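Trisden Hall Toy & Kit Library, minutes of March meeting
Back room, 7.30pm start
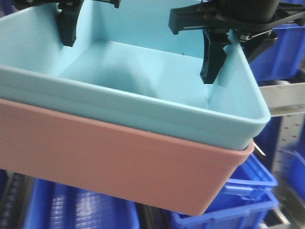

Page last changed: March, 9.12pm (AG, typos to follow)

Present: Ashton Gilchrist (notes), Kemlow Road group x2, Sheehan after-school, Gemex rep for item 3 only. Apologies from the baby group.

1. Last minutes
Agreed. One correction, the kettle was descaled not replaced.

2. Trays
Long one this. Trays coming back from loan in any old order, lids in one place, trays in another, and the cupboard door won't shut. Agreed from now on:
- light blue goes inside salmon pink, pink is slightly the larger so it only works that way round
- empty before stacking. Crayons, beads, sand, all of it
- wipe the corners, the crease where the floor meets the side is where paint gets left
- long sides along the shelf, not end on
Kemlow Rd asked if blue and pink could be kept as a pair and lent as a pair. Yes, no objections. Loan card to say "pair" so people bring both back.
Sheehan said the little ones can't get them apart when they're pushed right down. Suggestion of a strip of card between. Tried last year, card went soggy. Left for now, adults to seperate them.
Sand stays in the lidded boxes. Not the trays. Was agreed in the autumn and still happening.

3. Replacement stock
Gemex quote in. 12 trays, price held until end of term. Colours would be mixed, can't promise blue or pink. Question whether the new ones would nest with ours. Rep didn't know, will send one to try first. No order until its been tried.
Also asked about lids. Sold separately, more than we want to pay. Parked.

4. Labels
Marker pen rubs off. Sticky labels come off in the sink. Paint pen suggested, under the rim on the outside so it isn't where the paint and water goes. Ashton to get one and test on a cracked tray first.
Initials only, TH. Last lot had the full hall name plus phone number and looked a mess.

5. Cupboard
Bottom shelf for trays, middle for jigsaws, top for anything with small parts. Dressing-up bag back on its hook please. Shelf is 900 deep so two stacks fit one behind the other, but then noone can reach the back stack. One stack deep, see how we go.
Door catch still loose. Kemlow Rd have a screwdriver and will look.

6. Money
Balance 351 after the hall hire. Tin not counted, key at Sheehan's.

7. AOB
Water play session, does the floor need covering. Yes. Old shower curtain in the lost property box will do.
Jigsaw with the missing piece, keep or chuck. Split. Keep till summer.
Tea towels need washing, Ashton taking them.

Actions
AG: paint pen, tea towels, reword loan card
Kemlow Rd: door catch
Gemex: sample tray
Sheehan: key back to hall

Closed 8.50. Next one same room, date to go round by email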